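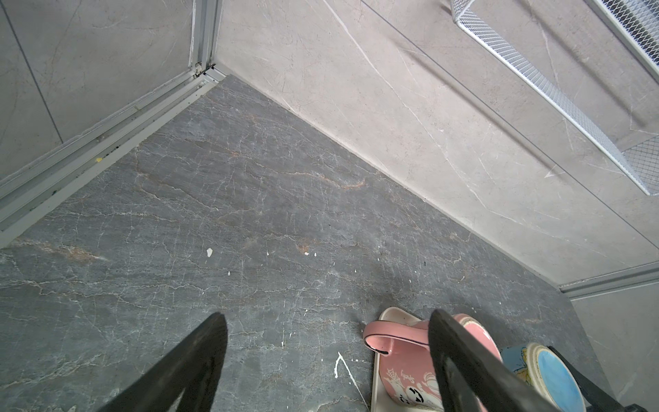
We use cookies to remember your settings. Accept / Manage

pitis_h
The dark marble pattern shows every crumb. I wipe in the evening, and in the morning I see white specks again, and a white drip mark I had missed. What do you use? Also the metal strips, the dust sits in the grooves.

Dreder
Old toothbrush for the grooves, dry first. Then a cloth with warm water and one drop of washing-up liquid. Spray is a waste of money.

akande18
I do not agree about spray. Plain water leaves grey lines on my dark top — I tried it for a whole month. A soft cloth must follow in any case.

pitis_h
Thank you both. My other question is the mugs. They stand at the back, by the pale wall, and I must lift each one to clean.
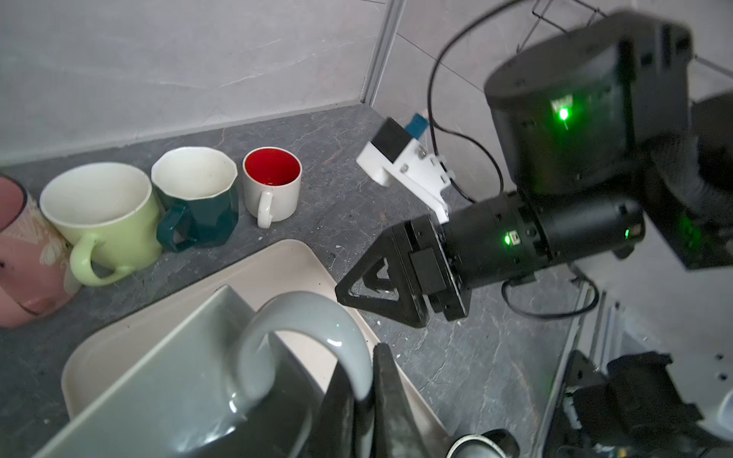

Page 3 of 18

Dreder
Put them on the wire shelf. Then you wipe in one go.

Hacer Ateş
Please leave them where you can reach them. I like the dark teal one with the flat faces very much, and I would be afraid to drop it from a shelf. Could they go on the cream tray? You lift the tray and all is done.

akande18
A tray collects crumbs also, Hacer. You only move the problem.

Hacer Ateş
Yes, but a tray I can wash in the sink.

pitis_h
I will try the tray for a week, and the toothbrush tonight.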